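Grullham Facilities Forum > Supplies and Break Areas > Paper cups: storage, recycling and reuse

Posted by supplies_desk, 29 May 2024

Members are asked to comment on the proposed cup standard before it is adopted for all break areas.

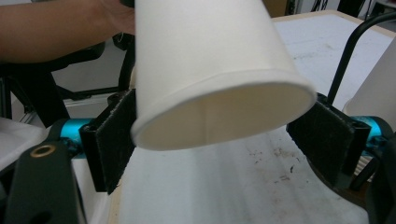

The proposal is to keep plain white paper cups with a rolled rim as the single stock item. Cups would be stored upside down on a clean surface, and opened sleeves would be closed with a clip. The present order is 3,000 cups per delivery. Our building used 232 in the first week of April.

gwilliam_east
We support a single stock item. Our floor currently holds 4 kinds of cup, and the lids fit only one of them. Please confirm whether the lids will be ordered from Plerno as before.

supplies_desk
Lids would remain with Plerno. Cups would come from Trumon in sleeves of 20.

records_office_2
I must disagree on storing cups upside down. The rim is the part that touches the mouth, and a counter is wiped once a day at best. Cups should stay in the sleeve until needed, with the base facing the open end.

gwilliam_east
That works in a cupboard. On our counter the sleeves roll off and end up on the floor. A tray with a fresh liner would meet the concern about the rim.

records_office_2
A liner is acceptable if someone is assigned to change it. The draft assigns this to no one.

north_annex
Can the notice also state which bin is to be used? We have been placing used cups with the office paper, and the bags were returned to us twice in April.

supplies_desk
Used cups go in general waste until the hauler confirms otherwise in writing. I will add a line on this. The section on storage will be changed to read "in the sleeve, or on a lined tray," with the floor contact responsible for the liner.

records_office_2
Our floor has no contact at present.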